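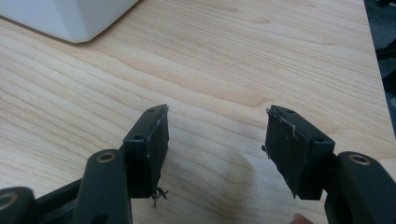
Grain direction decides most of what happens when you clean a wooden table, and it is the first thing I check before a cloth goes anywhere near one. I wipe with the grain, in long overlapping passes, and I turn the cloth at the end of each pass. On a pale top the lines are easy to follow. They run on the diagonal here, wavy, with tan streaks between the cream bands, so a wipe that starts at the lower left and goes away to the upper right stays parallel to them most of the way.

I have been keeping notes on the table in the back room since June. It came from Hatano, a shop that has since moved to the far side of Perden, and it cost 1226 with delivery. Rajkumari Gautam had the same model for over 4 years before I bought mine and lent me her maintenance sheet. Most of what follows is her procedure with my changes.

Dry pass first. A folded cotton cloth, no product. Grit left on the surface gets dragged around by a damp cloth and makes fine scratches, which show up later under a low lamp as a gray haze.

Damp pass second. The cloth is wrung out until it no longer drips, then wrung again. Two passes are enough. Anything sitting on the table gets moved for this and put back after the surface has dried, otherwise you get a tide line around the base.

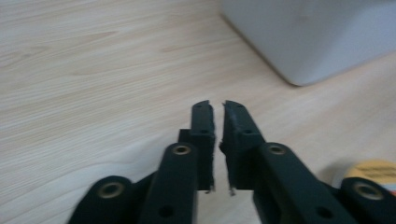 Page last changed: Tuesday, 7:40 am

Light matters more than I expected. Toward the right the surface looks smoother and paler under bright light, and the grain is hard to read. On the left the darker lines and a few oval swirls still come through. I now inspect from both ends of the table and with the lamp moved, and I mark any dull patch with a bit of paper tape before I start.

Crisóforo Rosales asked whether I sand between treatments. I do, lightly, by hand, once a year. He uses 100 grit on his workbench, which is fine for a workbench. It is too coarse for this and will leave tracks if you cross the grain even once. I go much finer and stop when the surface feels even under the palm.

The oil I use is the Ginness one in the small can. Bhatt sells a similar product but I have only tried it on a cutting board, so no comparison yet. Thin coat, wait, wipe off the excess, leave overnight. Spread the used rags flat outdoors to dry.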